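Two grippers, one marker: a talk with Josué Vieira about his comparison at Plerkik
September — by Simão Seixas

Josué Vieira has spent the summer changing the fingers of one robot arm and writing down what happens. 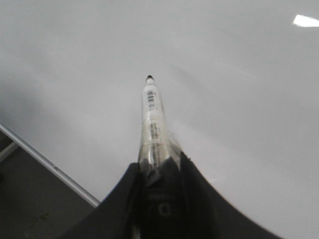 "I wanted a task which is boring but not easy," he says. "Picking up a cube tells you very little. Every gripper can pick up a cube. With a pen you must hold a thin round thing, you must push with it, and you must keep the angle. If the grip is weak, you see it in the line."

Vieira works at Plerkik, a small company that advises workshops before they buy automation. The comparison he talks about is between two grippers, one from Akance and one from Baidoo. Both were fitted to the same arm, with the same controller and the same wrist camera. The Akance gripper closes with two stiff fingers and rubber pads. The one from Baidoo has softer fingers that bend around the object.

I asked him which one he expected to win.

"The soft one, of course. I had already told my colleagues. I was a little too sure of myself, and Zachary still reminds me of it at lunch."

Zachary MacLeod wrote the control program and was, by Vieira's account, the more patient of the two. He insisted that they repeat each drawing task with the marker taken out and gripped again, and did not allow long series with one good grip. In total they made 621 strokes with each gripper. A stroke was counted as failed when the line had a gap or when the marker had turned in the fingers by more than 8 degrees.

"The first results were very bad for the soft fingers," Vieira says. "They hold the pen nicely in the air. Then you touch the surface and the pen leans back. It is a small movement, but at the tip it becomes a big one. With the stiff fingers the pen does not lean so much. It has another problem, it slides up into the hand if you press hard."

They solved the sliding partly by pressing less. The force limit in the Akance controller can be changed in small steps, and MacLeod spent most of one afternoon on this. For the Baidoo gripper they tried a deeper grip, with more of the barrel inside the fingers. It helped, but it left less of the marker free, and the arm had to come closer to the surface than Vieira liked.

The camera was a longer discussion than either of them had planned. It sits at the wrist and looks along the fingers. When the marker points away from the gripper, the camera sees it from behind, and the tip becomes a very small part of the picture.

"For a person it is simple, you see the tip and you know where it is going," he says. "The software has to guess the distance. And a shiny surface gives reflections, so in one corner you have a bright spot that means nothing. We lost two days on this. Salvador suggested to add a second camera on a stand, from the side, and I did not want it, I wanted to keep everything simple. He was right."

Salvador Serrano looks after the test hall at Plerkik and has seen many such comparisons. I spoke with him for a few minutes by the coffee machine. His opinion is that people compare grippers too much and finger pads too little. "You change the pad and you have a different gripper," he told me. "It costs almost nothing. But it is not interesting to buy pads."

Vieira agrees with half of this. They did test a second pad on the stiff fingers, with a shallow groove along the middle, and the number of failed strokes went down. He does not want to give the final figures before the report is finished. He will say only that the soft gripper was better with the things that were not markers: a sponge, a paper cup, a cable.

"So the customer asks me, which one should I buy? And I ask, what do you hold in the morning, and what do you hold in the afternoon? If it is always the same tool, take the stiff one and make good pads. If it changes all the time, I would look at the soft one again."

The next step is to repeat the drawing tasks with a different controller, called Flara, that corrects the angle during the stroke. MacLeod has started on it already. Vieira expects to need roughly 600 more strokes and a new box of markers.

"They dry out," he says. "I did not put this in the budget."

Contact the editors | Copyright Simão Seixas and contributors | Back to top

Related
Armindo Lobo on mounting cables that do not break
Force limits for beginners
Where to put the second camera
Soft fingers, one year later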